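Calado Snack Counter Reopens With Smaller Selection

The snack counter on the ground floor of the Calado building is open again after being closed since June. It sells packaged food and bottled drinks to people who work in the building and to anyone who walks in from the street.

Tredico, which runs the counter, has cut the list of products and changed how they are set out. The old wall rack has been taken down. Food now goes on clear display stands, and customers carry what they want to the register in a basket. 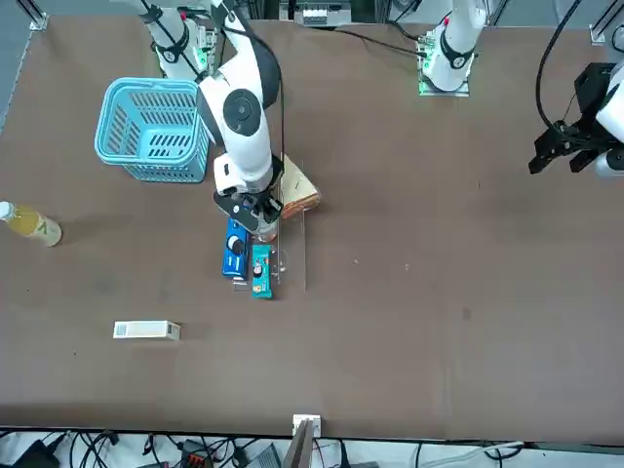
The new list was put together over the summer by Phúc Vi, who manages the counter for Tredico. It is built on things that keep well and can be eaten at a desk. Everything is sold wrapped or boxed, down to the bread, which comes as a single slice in clear plastic. The open pastry tray that used to stand next to the register will not be coming back.

"People used to pick things up and put them back, and the pastries dried out by noon anyway," Vi said. "Now it is all closed, and I throw away a lot less."

Sandwiches are delivered every morning by Wadolis, a bakery two streets away. They go on the upper level of a two-tier stand, where they can be seen from the door, and boxed snacks fill the places next to them and below. Any sandwich left after 4 p.m. is sold at half price. Vi said the first week's orders were kept small on purpose and that the bakery can send more at a day's notice.

Cold drinks are limited to juice and water for now. The refrigerator was removed for repair and has not been returned, so bottles are kept in a cooler behind the register and brought out on request.
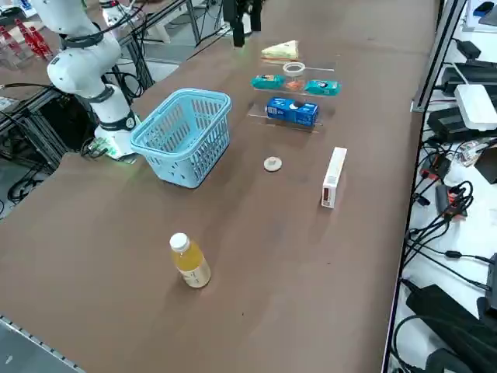

Baskets and payment

The baskets are light blue plastic with slotted sides. Tredico bought 20 of them, and they are wiped down after each use. Customers are asked to leave them at the end of the counter when they have paid.

The counter takes cards and cash. Prepaid Akex meal cards, which many tenants on the upper floors receive from their employers, are accepted again, including those with a balance left over from the spring. Cards that do not work should be taken to the building's front desk, which can check the balance and issue a new one.

Vi said the stands may be moved closer to the window if the afternoon line starts to block the hallway.

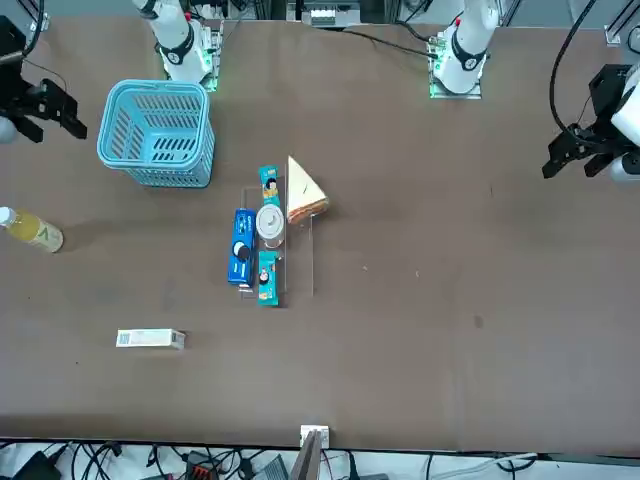 Moving them would leave space for a second register, which Tredico has asked the building to approve. A decision is expected within 5 weeks.

The counter is open Monday through Friday from 8 a.m. to 5:30 p.m. It will be closed on weekends and public holidays. Product requests can be written on the sheet next to the register. Vi reads them on Friday afternoons before placing the order for the following week.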